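The Robot Learned It From Me, Unfortunately

My mother believed you could tell how a person was raised by how they put things away. I thought of her often last October, when I was being paid to sit in a chair in Drultthorpe and put things away by remote control.

The job was with a small outfit called Sornby. You wear the gloves, you move your hands, and a pair of robot hands inside a simulator moves along with you, more or less. Everything you do gets saved. Later a program called Polora chews through the recordings and tries to do the same thing alone. My task was tidying a desk. The target was 1000 good runs, split among a handful of us, and I was the oldest by 15 years and the only one who read the instructions on paper.

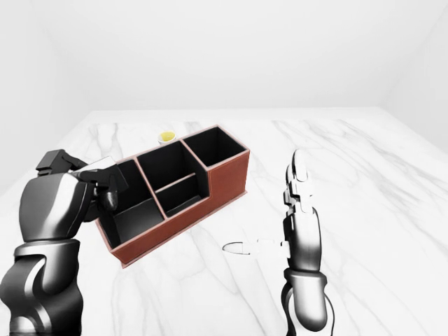
I have owned desks my whole adult life and have never owned one made of marble. No bills on it, no dead pens, no mug from a bank that was bought by another bank. I suppose you have to start somewhere. Still, I'd like to see what Polora makes of my kitchen drawer, where the batteries live with the soy sauce packets.

What bothered me was how much of the lesson was me. I am a fidgeter. I pick a thing up, think about it, shift my grip and think again. Inès Bouvier, who ran our shift, would play back my runs and ask what I was waiting for. I had no answer. I was just having a little pause, the way you do in front of an open fridge. She explained that the program can't tell a pause from a step. If I hesitate over the organizer in enough runs, it will hesitate too, faithfully, for the rest of its working life.

So the company had a choice. It could throw out the runs with personality in them, or it could ask us to be smoother. It did both. By the second week I was tidying like a hotel employee who knows the manager is in the hall. I kept my elbows in. I stopped talking to the objects.

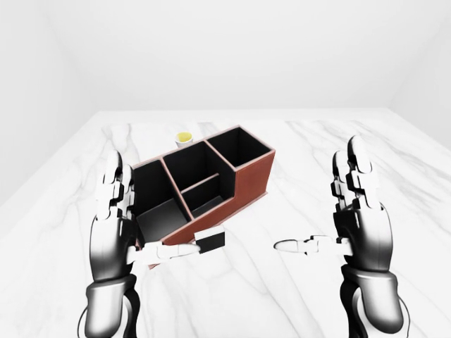
I think this is where the people selling these systems get a bit slippery. The pitch from Orozco, who supplied the gloves, was that the robot learns "from human skill." Fine, but whose? Mine, at 7 in the morning, with one coffee in me and a thumb that wouldn't go where I sent it. You can't feel anything through those gloves. It's like buttering toast by mail. What gets recorded is a person coping with bad equipment, and then we call it expertise and feed it to a machine that will someday have better hands than the lesson was built for.

I would still take it over the other way, where an engineer writes down every motion ahead of time and the whole plan falls over when somebody moves the cup. Showing is how I learned to fold a fitted sheet. (Badly. My mother showed me badly.) But if showing is the method, then the people doing it ought to be treated as something more than a cheap source of wrist movement. Give us time to practice. Pay for the runs that get thrown out. Ask us why we did it that way before deciding it was a mistake, as two of my better ideas were deleted before lunch.

Inès let me keep one bad habit. I like to square a thing up with a nudge of the thumb after it's already down, and she never flagged it. Somewhere in Polora there may now be a small, needless nudge, handed down from a woman in Ohio who was only trying to get the corners straight.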